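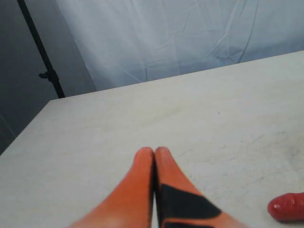

상판 오른쪽 긁힌 자국

흰 상판 얼룩 질문 + 칸막이 도시락 얘기
작성자: 루앙그릿 | 6월 29일 토요일

작업대로 쓰는 흰 테이블입니다. 오른쪽으로 갈수록 회색 자국이랑 가는 긁힘이 많습니다. 물티슈로는 안 지워집니다. 스테인리스 도시락을 이 위에서 자주 밀고 당기는데 그것 때문인지, 원래 코팅이 약한 건지 모르겠습니다. 매직블록 써도 되나요? 무광입니다.

댓글 11

머스트소프
무광에 매직블록은 비추합니다. 문지른 데만 반들거려서 나중에 더 티 나요. 저는 2월에 그렇게 해서 책상 하나 버렸습니다.

pruvwood
저는 의견이 다릅니다. 물 충분히 묻혀서 힘 빼고 두세 번이면 괜찮습니다. 세게 미니까 광이 나는 거죠. 구석에 먼저 해 보세요.

머스트소프
힘 빼고 해도 상판 나름입니다. 재질도 모르는데 괜찮다고 하시면 안 되죠.

야오왈락
회색 자국은 긁힘이 아니라 금속이 묻은 걸 수도 있어요. 흰 그릇에 숟가락 자국 남는 거랑 같은 겁니다. 베이킹소다를 물에 개서 손가락으로 살살 문질러 보세요. 손톱에 걸리면 긁힘이고요.

루앙그릿
감사합니다. 손톱에 걸리는 것도 있고 안 걸리는 것도 있네요. 도시락 사진도 올립니다.
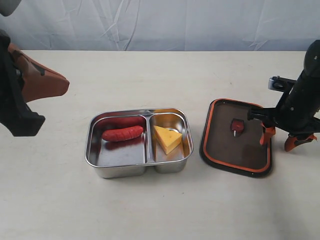
두 칸 도시락, 왼쪽 소시지 오른쪽 치즈. 뚜껑은 옆에

trefor_m
테두리가 말려 있는 형태네요. 그럼 본체보다 뚜껑을 의심해 보겠습니다. 저렇게 상판에 바로 내려놓고 끌면 모서리가 닿아요. 뒤집어 놓거나 행주 한 장 깔면 됩니다.

머스트소프
뚜껑보다 바닥이죠. 음식 들어가면 무게가 있는데 바닥이 안 긁을 리가 없습니다.

지라유B
다른 얘긴데 칸 배분이 좀 아깝네요. 소시지가 넓은 칸 위쪽에 가로로 누워 있으니 그 아래가 통째로 남습니다. 밥이나 브로콜리 넣으면 들고 다닐 때 덜 굴러요. 치즈는 좁은 칸이 맞고요.

pruvwood
치즈는 따로 싸는 게 낫지 않나요. 칸막이가 있어도 냄새는 섞입니다.

지라유B
점심까지 몇 시간인데 그 정도는 괜찮습니다. 저는 19개월째 같은 칸에 그냥 넣습니다.

루앙그릿
베이킹소다 해 봤습니다. 손톱에 안 걸리던 회색 자국은 거의 없어졌고 긁힌 건 그대로입니다. 매직블록은 안 쓰기로 했습니다. 실리콘 매트 2장 주문했고 도시락이랑 뚜껑은 그 위에만 놓으려고요. 남는 칸은 다음에 밥으로 채워 보겠습니다.

야오왈락
베이킹소다 가루 남으면 하얗게 뜨니까 젖은 행주로 한 번 더 닦으세요.

조회 2,015 | 추천 111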